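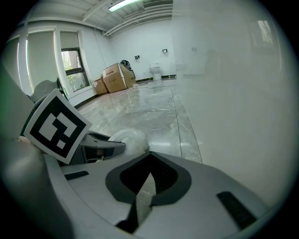

Floor care at Zestport: March dates

The glossy tile on the ground floor at Zestport gets its yearly grout cleaning in March. Lins will start at the back rooms on Saturday at 7 a.m. and work toward the front door. Please pick up anything left on the floor the night before, including mats and cords.

Allow 30 minutes after mopping before you walk on a room. Use water and the gray bottle of Druvex only. Vinegar dulls the finish, and we have 2 tiles by the mail shelf to prove it.

Spare tiles are stored in room 233. If you find a cracked one or a loose grout line, leave a note at the front desk with the room number.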